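二月，早上。又睡过头了，闹钟响没响不知道。

先记一下昨天没写完的。Ruoxi说下午来拿那两箱旧书，我六点多才想起来书还在床底下，没装。箱子也没有，去楼下便利店要了俩，一个底是软的，胶带缠了三道。Shahbazi那套菜谱舍不得给，又抽出来了，放哪儿再说。

今天主要弄客厅。Novberg的柜子说好上午送，结果打电话来改成两点以后，行吧。退了旧柜子的钱2000，新的3000，差的那一千就当这个月少吃几顿外卖。量了墙，176，柜子应该塞得进去，踢脚线那块没算，到时候再看把。

垫子全翻出来了，灰大得要命，打了一串喷嚏。蓝绿的那个还是想留，Pendo总说颜色太跳，跟什么都不搭。他那个灰的才难看。留着，不讨论。 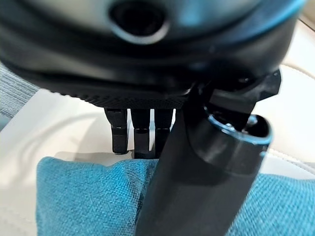

蓝绿色垫子，留。

中午煮面，水放多了，淡。边吃边回消息，Unska那边问十八号能不能去，没想好，先回了个“我看看”。其实不太想去，来回路上就要大半天。

下午两点四十柜子才到。师傅放门口就走，说上门安装要另约。自己拆。纸板堆了一地，螺丝包找了半天，在抽屉里头粘着。装到一半发现背板装反，拆了重来，手上磨了个泡。Pendo回来搭了把手，快多了，就是嘴不停，一直讲他们单位换空调的事，我一句没听进去。

塞进去了！踢脚线那边离墙有条缝，手指头能伸进去，东西掉了肯定够不着。先这样。

Ruoxi来的时候我头发上还有纸屑。书拿走了，她顺了我一包Nekona的饼干，说抵上次的打车钱，上次明明是我付的。算了。

还剩：
纸板下楼扔
窗帘洗了没晾！！
阳台那袋衣服，捐还是留，明天定
给妈回电话（已经拖三天了）

腰酸，晚饭热剩菜。不写了，洗衣机在叫。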